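Stutari Handheld Gripper Station, Maintenance Notebook
Rinddale Laboratory, Room 2
Entry: February 22, 2022
Entered by: Mylene Macaraeg

The left and right grippers were taken out of service this morning for the scheduled inspection. The previous inspection was carried out in January. Recorded use since then stands at 1000 cycles on the left unit and slightly fewer on the right.

The fingertip pads on the left unit were removed, cleaned with a lint-free cloth and refitted. The dimpled surface shows light wear toward the tip and remains within limits. Pad screws were tightened in the order given in the Strobel sheet. The vent slots were brushed out on both units.

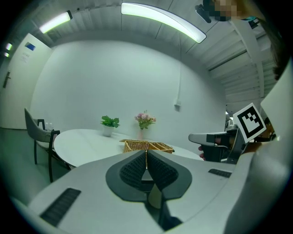 Closing travel was then measured with the Plelov gauge. The left unit read 110 mm fully open, as specified. The right unit stuck slightly near the end of its stroke. The guide rail was wiped down and given a thin coat of grease, and the second reading was normal.

Marker mounts were checked for play. None was found on the left. The mount on the right unit was reseated and the offset file updated to revision 46. Colleagues are asked to load this revision before recording.

Outstanding: one spare pair of pads to be ordered. Trigger spring on the right unit to be looked at again at the next inspection.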